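Nultico Colored Cutlery, Mixed Finish
Open stock and sets
Page updated 24/03/2022

Overview

Nultico cutlery is metal flatware with a colored finish, sold by the piece or in place settings. It comes in purple and gunmetal gray. Both colors are made in the same shapes, so a drawer can be all one color or a mix. Many customers buy purple for the main pieces and add the gray for coffee and dessert.

The line is meant for everyday use at home. The handles are long and slim and taper toward the middle, which makes the pieces lighter in the hand than they look in the box. People used to a heavy restaurant fork sometimes need a meal or two to get used to them. If you prefer a wide, flat handle, look at the Firkard range instead.

What is in the line

Dinner fork, four tines
Dinner knife, plain edge
Tablespoon, oval bowl
Teaspoon, small oval bowl
Serving spoon (purple only)

Forks and spoons have a polished surface. The bowls of the spoons are the shiniest part and will show fingerprints and water spots first. Wipe them with a soft cloth before setting the table.

How it is sold

Single pieces ship in a paper sleeve. Place settings ship in a cardboard tray inside a plain carton. A place setting has a fork, a knife, a tablespoon and a teaspoon, all in one color. To mix colors within a setting, order single pieces. We do not swap pieces inside a packed tray.

The Plitholm drawer insert is sold separately. It fits drawers with an inside depth of at least 3 inches and has a long slot at the front for serving pieces. It can be trimmed on one side only.

Matching older pieces

The purple has been made in two batches. The first was a little redder. If you bought yours before the change and are adding to it, you may notice the difference when an old piece lies right next to a new one. On the table with plates between them it is hard to tell. The gray has not changed.

Pieces from the Lowther line have a similar outline but a shorter handle. They can be used together, but they will not stack neatly in the same slot.

Care

Wash by hand before first use. After that the dishwasher is fine on a normal cycle. Please note the following:

Use a mild detergent without lemon or bleach.
Keep colored pieces out of the same basket compartment as plain steel knives.
Take them out when the cycle ends and dry them. Leaving them in a closed machine overnight gives dull spots.
Do not use steel wool, scouring powder or a stiff brush.
Do not soak in salt water or vinegar.
Rinse off egg, mustard and tomato soon after the meal.

Dull spots that have already formed can usually be wiped off with warm water, a drop of dish soap and a soft cloth. Dry right away. Silver polish is made for a different kind of surface and will take the color down over time.

Small scratches are normal with use. They show more on the gray than on the purple, and more on the backs of the spoons than on the handles.

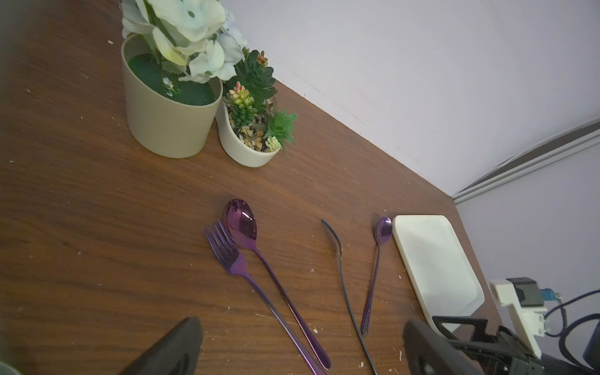
Color choice depends a good deal on the table. Purple stands out on dark wood and on white cloth. On a patterned cloth it can look busy, and the gray is the easier choice there. Gray on dark wood is quieter and works well if the plates already have a strong color. With pale walls and plain dishes, either one is fine.

If you are not sure, order one teaspoon in each color before buying a full set. Teaspoons are the cheapest piece in the line, and the finish is the same as on the larger pieces. Look at them in daylight and again in the evening with the lamps on. The purple looks darker under warm bulbs.

Stock

Purple forks: in stock
Purple tablespoons: in stock, nearly 200 on hand
Purple teaspoons: in stock
Gunmetal teaspoons: in stock
Gunmetal forks: back-ordered
Serving spoons: limited, no more than 2 per order

Back-ordered pieces are shipped on their own when they arrive, with no extra shipping charge. If you would like everything held and sent in one carton, write that in the order notes.

Shipping and returns

Orders leave the warehouse within three working days. Unused pieces can be returned in the original sleeve or tray. We cannot take back pieces that have been washed, unless there is a fault in the finish. For a fault, send us a clear photo of both sides of the piece along with the order number, and we will replace it from the same batch if we still have it.

Related items

Plitholm drawer insert
Firkard wide-handle flatware
Lowther short-handle dessert set
Nultico soft polishing cloth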